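Trasulwood Trail Names, a data card

A list of 293 footpath names from the Trasulwood side of the valley, typed up by Jamie Inskip from old parish maps and one very opinionated walking guide. One row per path: name, other spellings, length, first map it turns up on.

Spelling follows the oldest map, even where the oldest map was plainly drawn after lunch. Fothergill Lane has 7 spellings. I kept them all. 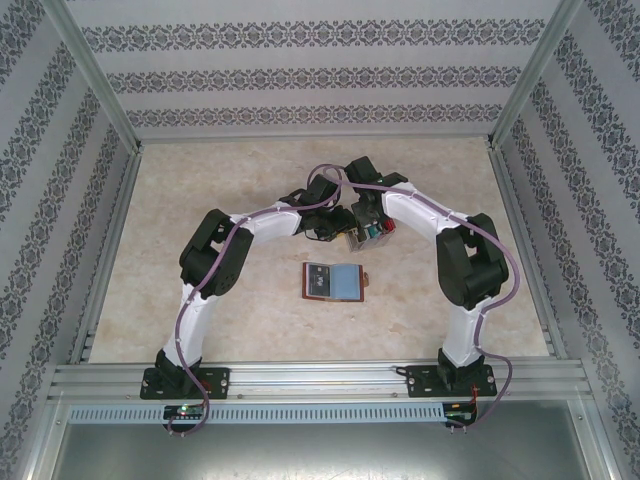

Lengths are missing for 115 paths — mostly the ones that end in a bog. Another 14 share a name with a path in Sekurwood, so join on the ID column and save yourself an afternoon.

Next update in October, if the maps stay put. Corrections welcome, grudges less so.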